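Pravivau Automation Service Desk
Ticket: Drellstead cell, gripper opening short of commanded width
Opened: 3/15/20
Reported by: Fumiko Onishi, Cell Operations
Assigned to: Nkechi Idahosa, Controls Support
Status: Closed

Problem reported
The gripper on the Drellstead arm is commanded to open to 80 mm and stops short of that value. The controller records a width fault and holds the arm at the pick position. The fault clears on reset and returns within 20 cycles.

Initial response (N. Idahosa)
The operator was asked to leave the cell in hold and to forward the controller log. The log shows that the last homing routine was performed before the June service and was not repeated after the fingers were refitted. The stored zero position therefore belongs to the previous fingers.

The pick pose was loaded into the simulator before any change was made to the cell. The hand was brought down over the block with a finger to either side, and the red part and the tan box were left behind it.
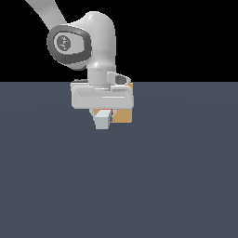
Does the gripper need to be homed again after the fingers are changed?
Homing is required after every finger change, and the new zero must be saved to the controller before the cell is returned to automatic mode.

Corrective action (K. Ueda, on site)
1. Cell placed in manual mode and locked out.
2. Finger screws checked. One screw on the left finger was below the specified torque and was tightened.
3. Slide rails wiped and greased.
4. Lockout removed. Homing routine run with the hand empty and the new zero saved.
5. Open and close test run for 1,000 cycles at reduced speed. No width fault recorded.

Follow-up
Cell Operations asked whether the greasing interval should be changed. Asuka Ueda has reviewed the service record and confirms that the interval remains at 3,000 operating hours. The finger change sheet has been revised to include the homing step and a signature line.

Closed by N. Idahosa with the agreement of F. Onishi. Should the fault return, please reopen this ticket and attach the controller log.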